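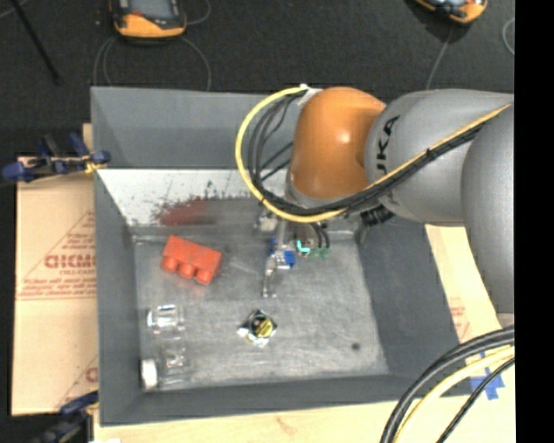

Fig. 4. Arm over the grey bin, gripper pointing down.

4.2 Showing the bin to your visitors

1. Gather everyone behind the line before you wake the arm, and do give the little ones the front spot!
2. On the Zollo panel, set the speed to 600 and wait for the tone.
3. Let a guest choose something for the arm to go after (the red block is always a favourite), then press Start.

Note: Clear items can take it a few tries, so keep chatting.

Caution: Hands stay out of the bin until the arm is parked.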